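Home | Reviews | Tools | Shop Talk | About
Search reviews Go

Kimex cordless screwdriver, six months in

January 4, 2021

Bought it in July. Paid 43 bucks, no case, no bits worth keeping. Main job was terminal blocks and little enclosure lids, all day stuff, my wrist was shot from doing it by hand.

Good first. Light. Starts slow if you squeeze slow, so you don't strip the tiny screws. Battery lasts a full afternoon for me, then 90 minutes on the charger.
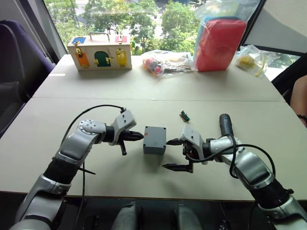 Clutch is the weak spot. Setting 2 is fine for plastic, anything above that jumps way up. Cracked one housing before I learned. Also the collar drifts if you bump it, so check it everytime you pick it up.

Bit holder has wobble. Not terible, you notice it on deep screws. Swapped in a longer magnetic bit from Trimine and it got better.
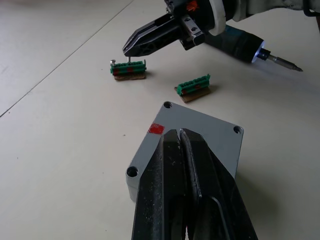

Naveed Orakzai wrote in that his did the same until he cleaned the chuck out with a dry brush, and that the drift on the collar never went away. He went back to a Zercombe and says the clutch steps are more even, but it's heavier and the switch is stiff.

Fair. Tried the Zercombe at the store, too fat for my hand.

Noise is ok. Light on the front is useless, shines right past the bit.
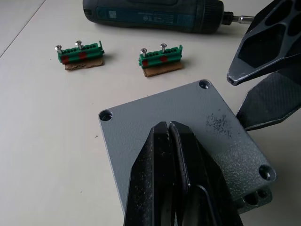

Screwdriver on the bench with two green terminal blocks.

Would I buy again? Yeah, at that price. For wood or anything long get a real drill. For small screws it's good enough, just keep the clutch low.

We use cookies to improve your visit. Accept | Settings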